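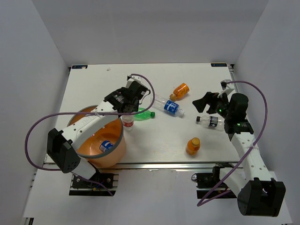

Sat 3 October. Dye day, finally, after putting it off for weeks! The eucalyptus bark Slavica brought down from Brosbridge has been sitting in its bag by the sink and I was starting to feel judged by it. The plan was a straight comparison of bark against onion skin on the same wool, with and without iron, and I wanted to see whether longer soaking does anything for the bark or whether I've just been told that so often I believe it. For keeping leftover liquor I'm going over to bottles (there's a big orange bin with one in it, and more on the white table) - jars are hopeless to pour from and I've stained enough floor for one year.

Wool is the Gatora two-ply, all out of the one batch. Scoured it last night, left it in the bucket, then mordanted the lot with alum at 8% this morning. I skipped the cream of tartar this time. Valbona reckons it brightens the yellows and she's probably right, but I've got enough variables on the go as it is.

Bark pot: 56 g bark, torn up small, soaked overnight and then simmered for 55 minutes. It smelled fantastic, like a bushwalk after rain, and the liquor went a proper strong-tea brown much faster than the last lot did. Strained it through the old pillowcase and put four skeins in while it was still warm. Left them on the lowest heat I could get out of that ring, which is never as low as the dial claims.

Onion pot: the skins came from the Keogh fruit shop, mixed brown and red because I couldn't be bothered sorting them. Same simmer, same number of skeins. Colour came up almost straight away, a loud orangey gold that I love and will never find a use for.

Results so far, all still damp so don't hold me to it:

- bark, no iron: soft rust, a bit patchy at the tie ends
- bark, iron dip: dark grey with some purple in it, gorgeous
- onion, no iron: the loud one
- onion, iron dip: olive, nicer than I expected

The patchiness is my fault, I tied the skeins too tight again. Figure-eight ties, LOOSE, in at least three places. I've written this in here before.

Iron dip was about 12 minutes and I think that's too long for the bark. The wool feels a little harsh compared with the undipped ones. Next time try half that and pull one skein early to check.

Still to do: cut a length from each skein for the light test and tape them to the card in the north window, half covered. Those stay up until November. Slavica wants two of the grey for the Stultier blanket if it holds, so please don't wind it into anything yet. Also we're nearly out of alum, and the good thermometer is reading high again - use the glass one.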